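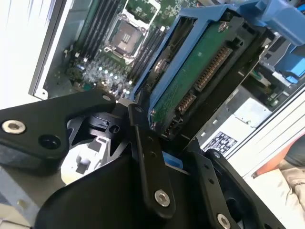

An open desktop computer chassis with a blue plastic drive caddy.

Tool-less design is a way of building computer cases and other equipment so that parts can be fitted or removed without a screwdriver. Makers use the term freely and there is no agreed test for it. A case may be sold as tool-less when only its side panel comes off by hand, while the power supply, the motherboard and the fans are still held in with ordinary screws.

Common features

The usual replacements for screws are thumbscrews, sliding latches, hinged covers and plastic caddies that grip a drive by pins set into its mounting holes. Thumbscrews are the weakest claim to the name. Many leave the factory so tight that the first owner needs a screwdriver to loosen them, and most have a slot cut in the head for that purpose.

Drive caddies have a better record. A caddy spreads the load along both sides of the drive and can be pulled out with one hand. The drawback is that caddies are rarely interchangeable. A caddy lost from an older machine may have to be bought secondhand, sometimes for more than the drive it holds is worth.

Claims about speed

Sales material often says that tool-less cases save repair time. The evidence is thin. A figure still repeated in trade brochures, a saving of 71 percent, goes back to a leaflet from the case maker Zostton. The leaflet compared the removal of one hard drive in two of the company's own models and did not say how many times the test was run or by whom.

A later trial at the Wukham repair depot covered 1,000 jobs, of which 700 were on cases described as tool-less. Jailson Rocha, who wrote up the results, found that most of the time on each job went to diagnosis, waiting for parts and reinstalling software. Opening the case and swapping the part took 4 minutes on average in the tool-less group. He did not publish a matching figure for the other group, and the trial is therefore of little use as a comparison, although it is often cited as one.

Durability

Plastic latches can turn brittle with age and heat. Damasceno, a maker of office machines, went back to screws for its drive bays after complaints about snapped clips. Etex kept its latches and began selling spares, which critics took as an admission that the parts break. The company described the spares as a convenience.

Whether latched drives vibrate more than screwed ones is disputed. Most reports come from owners, and few of them measured anything.

This article was last revised on 18 January 2018.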